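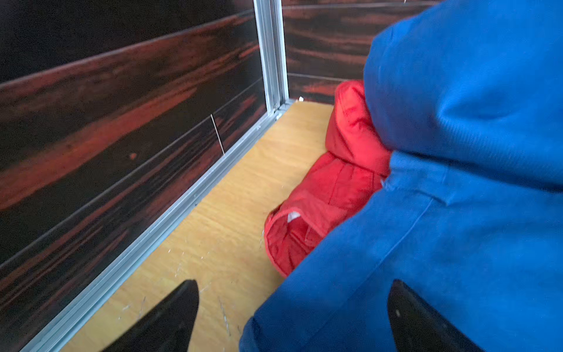
Barua的叠衣机械臂又停了,这回停得有点久。我上周去他们在Hokerance的车间串门,本来是想看新版夹爪的,结果一进门就听见报警声,三个人围在控制柜前面,谁也没空理我(咖啡倒是自己去倒了一杯)。后来才弄明白,毛病出在“分层”这一步:蓝色的布压着红色的布,边缘叠在一起,系统老是把两块当成一块,夹住以后一起往上提。提到一半负载超了,手臂本该松开再退回去,可它偏偏没松,就那么拽着往旁边的型材上撞了一下。

人没事,先说这个,因为已经有好几位读者发消息来问了。当时护栏里没有人,急停也按得很及时。按急停的是Isla Crichton,她跟我说她其实是凭声音判断的,电机的声调一变,手就过去了。撞坏的是一个腕部外壳,裂了条缝,里面的线缆查过了,没伤着。

说说为什么没松开吧,这部分我觉得最有意思!负责控制软件的Lachlan Lennox翻了日志,发现松爪指令是发出去了的,但是排在了视觉模块的重试后面。视觉那边一直认不清上下两层的分界,就一直重试,一共重试了13次,松爪指令就在队列里干等着。平时衣物单件单件地放,重试一两次就过了,这个排队的问题根本露不出来。6月份升级到Clavo那一版的时候,队列的优先级改过一回,当时的测试跑了185件,件件都是摊开的单层布料,没有一件是叠着放的。

车间现在的处理办法挺朴素:松爪和停机指令单独走一条通道,不再跟视觉抢位置;负载上限也调低了,调到原来的百分之66;视觉重试最多2次,再认不出来就停下叫人。Kirsty McIver管安全这一块,她要求所有同型号的机器在改完之前一律降速运行,有一台已经交到客户Besent那边的也包括在内。Besent的洗衣车间我打电话问过,接电话的Ginette Lemaire说他们那台还在转,就是慢,早班的活儿要拖到中午才干得完,她语气里多少有点无奈。

我顺口问了一句,为什么不干脆让人先把衣服分开再送进去?Lachlan摇头,说客户买这台机器图的就是能直接往里倒一堆,要是还得先分一遍,那不如连叠也一块儿用手叠了。这话我没法反驳,我家沙发上那一堆到现在还没动呢。

新的测试已经开始了,这次专挑难的来:厚的压薄的,袖口套在别的衣服里面的,还有带松紧边会自己卷起来的。Dineo Moodley在做记录,她答应测完以后把失败的几类情况整理出来给我看,成功的反而不着急。外壳的备件也订了,到货之前那台撞过的手臂不会上电。等拿到她的记录,我再来更新这一条。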